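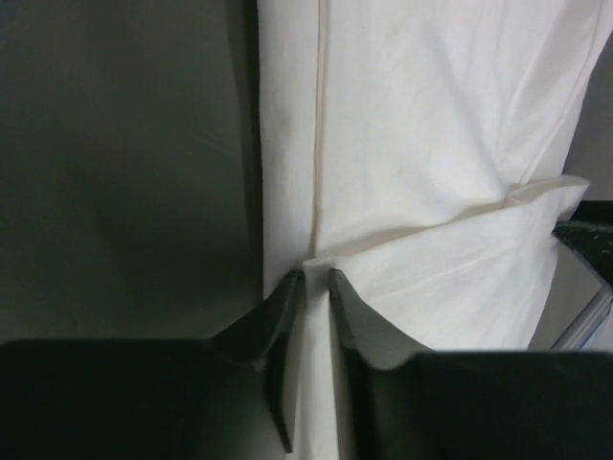

Ticket 303
Subject: White shirts will not fold square
Opened by: Parveen Marwat
Assigned to: Naveed Virk
Product: Girnivar flat-pack sleeve, shirt size
Priority: High (requester's opinion), Low (ours)
Opened: 7/9/20

Parveen Marwat wrote:
We are folding white tees for the Skirerora order and they come out as parallelograms. I fold to your guide. I line up the shoulders, bring in the sides, turn up the bottom, and one corner always sticks out like it's asking to be excused. It then won't go in the Girnivar sleeve without a fight, and the sleeve loses. The order is 4000 shirts, so I would like to know if this is me or the shirts. Please don't send me the guide again.

Naveed Virk replied:
Hi Parveen, thanks for getting in touch. I had the guide attached and ready to go, so you've saved us both some trouble. Could you tell me:
- what the sleeve measures on the inside
- if the shirts have side seams or are knit as a tube
- if the corner that sticks out is the same one each time

Parveen Marwat wrote:
Sleeve is what it says on the box. Side seams, yes. Same corner, bottom left as I'm looking at it, and I have now looked at it plenty.

Naveed Virk replied:
Same corner every time usually means the seam has crept around toward the front. The cloth gets cut a little off grain, then washed, and it spends the rest of its life trying to straighten itself out. You can fold to the seam or fold to the hem, but on a twisted shirt you can't do both.

Test 1. Don't lay it down yet. Hold it up by a corner and let the rest drop, then look at where it wants to hang.

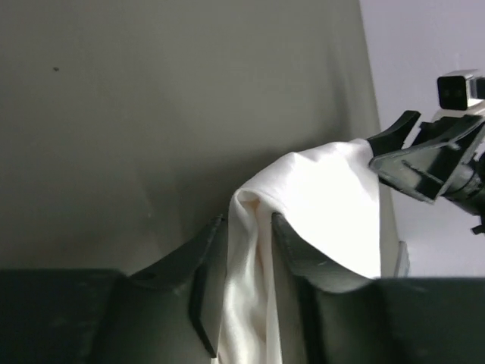 Corner up, cloth pulled taut toward it.

If the seam wanders when you do this, that's your answer. Ignore the seam from here on and work from the hem. Please do it on a few and tell me how many wander.

Parveen Marwat wrote:
Tried 7. Five wander. One is fine. One I dropped, and I'm not counting it. Danish Zaidi did the same test at the other table and says all of his are fine, but Danish says that about most things.

Naveed Virk replied:
Noted, on both counts. Next one is the light.

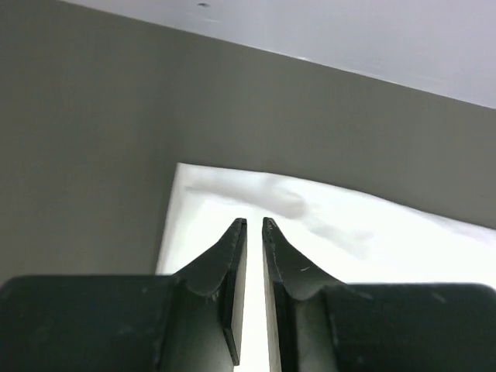
White shirts are miserable to fold under a bright lamp. The creases flatten out to the eye, you think the thing is smooth, and you press a wrinkle right into the front of it. We had this with the Burnon napkins, which were also white, and also my fault. What helps is having something behind the cloth that isn't white. A gray wall is ideal for this. The white ceiling is no help at all, so if you're holding a shirt up to check it, hold it lower than feels natural and get the edge against the gray. Then turn the lamp so it comes in from one side. You'll see every crease, and you'll wish you hadn't.

Test 2. Side light, fold from the hem, seam ignored. Send me the result.

Parveen Marwat wrote:
Better! The corner is in. It went into the sleeve with no swearing. But now the print lands on the fold - the customer wants it flat on the front where people can read it, and mine disappears under a flap.

Naveed Virk replied:
That will be the width. The guide brings each side in by a third, which is lovely if your print is small and sits dead center. A big print needs the sides brought in less and the length folded more. Junaid Siddiqui worked out a version for the Owen jerseys: sides in only as far as the edge of the print, then up in three from the hem. It comes out wider and shorter. It should still go in the sleeve, just the other way around.

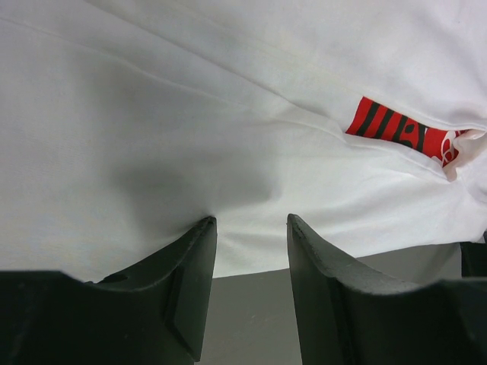
Two things to watch with Junaid's version. Smooth the hem first and get it straight before you fold anything, even if the rest of the shirt looks like an unmade bed. And pull the sleeves back flat before the first turn, or they bunch up inside and you get a lump.

Parveen Marwat wrote:
It goes in sideways. Print is flat. Danish would like it recorded that he was already doing it this way.

Naveed Virk replied:
Recorded. I've asked Anouk Nijs to add the wide fold to the guide, as a second page, with a note on twisted seams. OK to close this?

Parveen Marwat wrote:
Close it. I'll reopen if the longsleeves do anything.

Status: Resolved
Resolution: fold from hem, ignore seam, sides in to edge of print
Linked: guide revision, pending (Nijs)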